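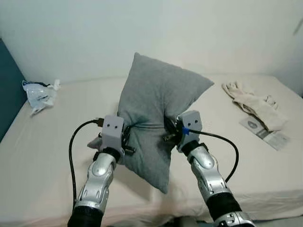
## How long does a stiff neck last?

Most stiff necks get better within a few days to a week. If yours came on overnight, the worst of it is usually over by the second or third day. Pain that lasts longer than six weeks should be looked at by a doctor.

## What causes it?

Often it's a strained muscle. Sleeping in an awkward position, long hours at a screen or a sudden turn of the head can all bring it on. Stress can make it worse.

## Should I rest or keep moving?

Keep moving, gently. Turn your head slowly from side to side a few times an hour and stop if the pain gets sharp. We don't recommend wearing a soft collar unless a doctor has told you to.

## Heat or cold?

Either is fine – use whichever feels better. Fifteen minutes at a time is enough, with a cloth between the pack and your skin.

## Which pillow is best?

There is no single right one. Your neck should be in line with your back. Side sleepers usually need a higher pillow than back sleepers. Sleeping on your stomach is hard on the neck.

## When do I need to see a doctor right away?

Get help the same day if you have:

- a high fever, a bad headache or trouble with bright light
- numbness or weakness in an arm or leg
- neck pain after a fall or a car accident

## Do I need a referral to come to the Donlow clinic?

No. You can book directly for a first visit, which takes 40 minutes. Some insurance plans do ask for a referral, so check with yours first. Patients at our Parovton office can use the same booking form.

## Can I cancel?

Yes, up to 72 hours before your visit at no charge.

Last updated: 2019-09-08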